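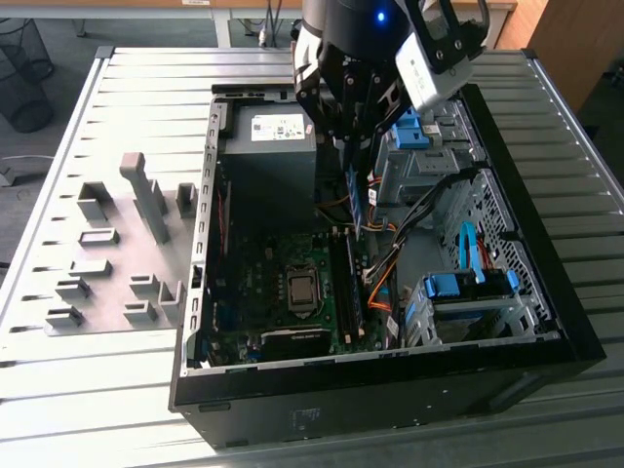 Marino, course tutor
Unit 5: Teaching by hand and by remote control

There are two ways to show the arm a task. In hand guiding you release the joints and push the arm through the motion. In remote control you stay at the desk and drive it with the Kidonell handset. Work inside a computer case is done by remote control, as your own hands would block the cameras.

Each run is one demonstration. Start recording with the gripper clear of the case, go in slowly and don't pause over the memory slots. If you bump something, finish the run and label it as a bump. Keep these runs in the log.

The class set needs 300 runs. Last year's had 846, and 565 were left after checking.
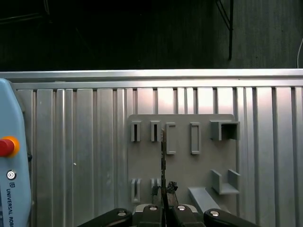

Dirkden, in the margin of last year's copy, asked whether slow runs teach the robot to be slow. They do, a little. Playback speed can be raised later, but a jerky path stays jerky.

Save your log to Storeo by 4 pm.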